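# The Planner Says It's Sure

Skestel's bin-picking software puts a number on everything. Before the arm moves, the planner scores each candidate grasp, ranks the list, and shows the winner in green with a confidence value beside it. I spent two days with it in November and learned to distrust the green.

The pitch goes like this. A single depth view goes in, a segmentation model called Rurkum splits the clutter into objects, and a planner picks a pose that won't drive the wrist into a wall. The company says its model trained on 3,855 bins. I asked how many of those were simulated and got a long answer with no number in it.

Walls are where these systems earn their money. Put an object in the open and almost any planner looks smart. Push it against a sloping side and most of the good grasps vanish, because the arm has a body and the bin won't move.

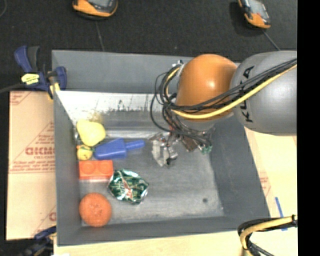 Foil is the other sore spot. Shiny wrappers punch holes in a depth map, and the software fills those holes with a guess. Fair enough, but the guess gets scored as if it were measured. In the log I was given, 236 of 484 attempts carried a confidence above 0.9. Nine of the failures did too, and every one involved packaging.

Hostano, which sells a competing planner, handles this by refusing to pick when the depth is bad. Its demos are duller and its logs are easier to read. Ivanyshyn, an open-source toolkit, leaves the choice to whoever sets the threshold, and that person usually has a deadline.

Skestel promises calibrated scores in the next release. I'd like to see the raw failures published along with them, including the ones where the arm simply stopped and someone hit reset. Those weren't in my log at all.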